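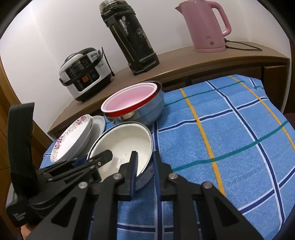
Retail Places, Unit 4: The multi-use shopping building
Handout for class, Mar 14, 2019

Last unit covered the single department store. We now move to buildings that put shops, offices, restaurants and sometimes a theater under one roof. Our main case is the Torach building in Skellby, which opened in November after a long delay over parking.

Terms you need

Anchor: a large tenant that draws people past the smaller ones.
Dwell time: how long a visitor stays inside.
Footfall: the number of people who enter in a given period. It counts entries, so a person who goes out for a phone call and comes back is counted twice.
Vertical pull: whatever gets visitors above the second floor.

The Torach case

The building has 13 floors. Shops take up the lower levels, with offices above them and a food hall at the top. There is no anchor in the old sense. The owners signed many small fashion and home goods tenants and put the food hall upstairs to create vertical pull. On opening day the doors recorded 2,039 entries. Treat that number with care — an opening day says very little about a normal month.

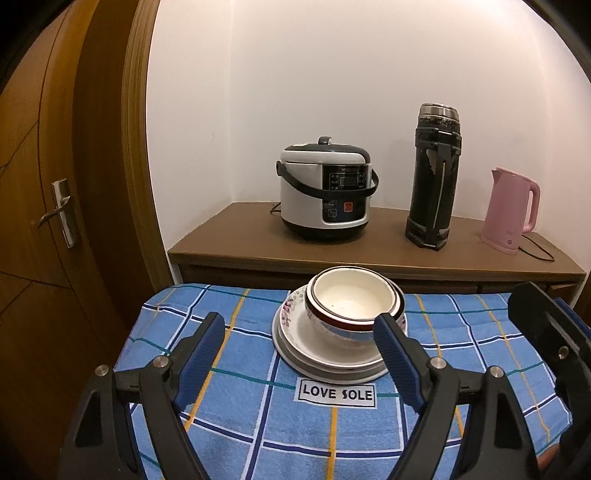
Compare this with Wivum, the older center across the river. Wivum is two floors, spread out, with a supermarket at one end and a department store at the other. Visitors walk the full length between them, and the small shops in the middle live off that walk. When the department store closed, the units nearest to it emptied first.

Dimitriou, the shoe retailer, has a store in both. Its Wivum store is larger, with most of its stock on the floor. The Torach store shows a small range and sends the rest to the customer's home. Rent per square foot is higher at Torach, so less space goes to storage.

Reading and written work

Read chapter 4 of the course book, skipping the section on tax. Then write 200 words on one question: what would Torach lose if the food hall moved to the ground floor? Use at least two of the terms listed in this handout. Bring a printed copy to class. Floor plans for both centers are in the course folder.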